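Print this entry | E-mail this entry

Workshop notebook – court reporting desk, Lulport
December, started 8:40 a.m.

Spent the morning on the Haberkorn sentencing piece with Bhavana. He got four years for the robbery at the Jurker filling station, plus 32 months for the knife, to run together. First draft had the two added up, which is wrong. Fixed in the web copy before it went live. Saoirse has the court list and will check the other two names on it.

Things to sort out from the draft:

The charge. We wrote "burglary" in the headline and "robbery" in the text. He threatened the cashier, so robbery in both. Marek changed the headline.

The amount. Prosecutor said $210 from the register in her opening. The judge said "a little over $200" in his remarks. We use 210 and attribute it to the prosecutor.

The cashier. Not named in open court. Do not name her, and take out the line about which shift she works – on a street that small it comes to the same thing.

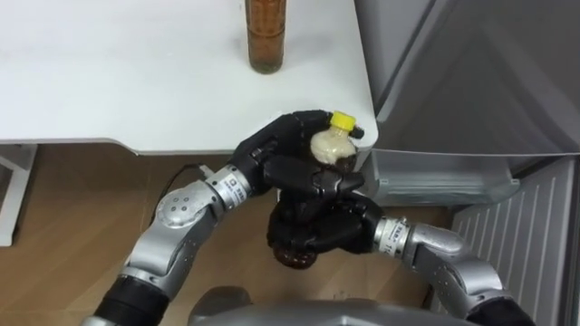

Defense remarks were thin in my notes. Pylyp was on the public benches and took down more than I did: no earlier convictions for violence, a job lost in the spring, a letter to the cashier that the judge read but did not quote. Added one paragraph after the sentence and before the police comment. Still under the length Gerd wants.

Police comment came by e-mail at 11:15. It calls him "a dangerous career criminal." That does not fit with the record as read out, so I asked them what it is based on. No answer yet. Running without that sentence for now.

Test of the new template, Lulmont version: it cuts the summary at 100 characters, and ours lost the word "admitted." Read that way he sounds as if he was convicted after a trial. Rewrote it with the plea first. Bhavana will ask whether the limit can be raised.

To do: call the clerk about the restitution order, and get the spelling of the judge's middle name.

Contact the desk | Copyright Lulport court desk | Back to top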